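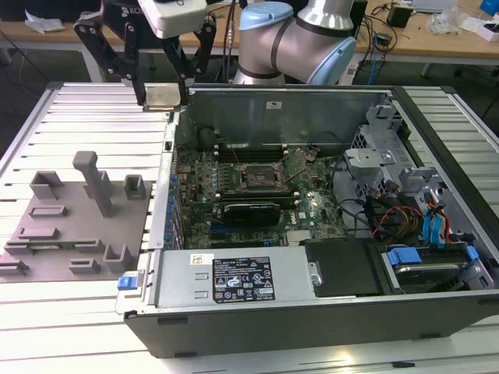
Chapter 2
What Does a Thing Cost?

I once paid 274 dollars for a secondhand computer and bragged about it for a month. Then I bought a monitor, a desk to put it on, and a longer cord because the desk didn't reach the wall. My bargain came to 878 dollars. So what did the computer cost me?

If you said 274, you're giving the price. If you said 878, you're getting close to what this chapter is about — and you still left something out, namely the two weekends I spent shopping.

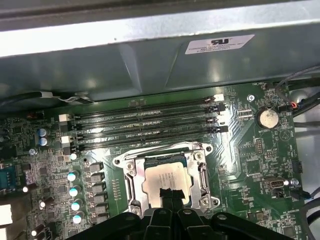 Gurel

We'll start with a small shop called Enska Repair, which you'll meet again in Chapter 5. Enska pays rent on one room, and the rent is the same whether it fixes one machine in December or 200. That's a fixed cost. Parts are another story. Every memory module it orders from Oritz Supply adds to the bill, so parts are a variable cost. Easy so far!

Now suppose Chareonsuk Stores, down the street, offers to rent half of Enska's room. Enska turns the offer down. No money has changed hands, and yet I'd say the room just got more expensive (my students always groan at this point). Before you read on, write down why you think I'd say that. Keep the paper, as we'll need it in Section 2.1, where opportunity cost gets a proper definition and a few numbers.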